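Part-time PhD at Plitik: entrance exam and fee waiver

tarn_left
Has anyone applied for the applied physics doctorate at Plitik as a part-time candidate? The call lists 23 funded places, but doesn't say whether part-timers can hold one. My master's is from abroad.

ohmslaw_b
They can't. Funded places are full-time only. Part-time is 3,000 a year, plus 200 for checking a foreign degree.

kelvinbridge
Not quite right. The 200 is charged only if your university isn't on the recognised list. Munteanu is on it and I paid nothing.

ohmslaw_b
The list was revised in November. Check the current one before relying on that.

tarn_left
Thanks both. What about the entrance exam? The syllabus has 126 topics, which seems a lot for one oral.

kelvinbridge
You draw two. Mine were detector noise and heat capacity of solids. Learn the derivations – they ask for them on the board.

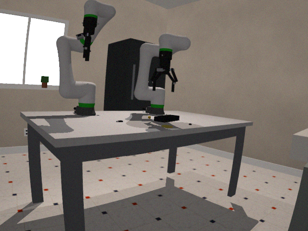 The second half of the oral is on your research proposal, and in my case it took more time than the drawn topics. Bring a printed copy with the references numbered.

ohmslaw_b
I disagree on derivations. I was asked for orders of magnitude and measurement errors, no algebra. It depends on the panel.

tarn_left
Understood. I'll prepare for both and email the office about the degree check.

Related threads
Morkell doctoral school: language certificate
Jomamex studentships and outside work
Changing supervisor in year two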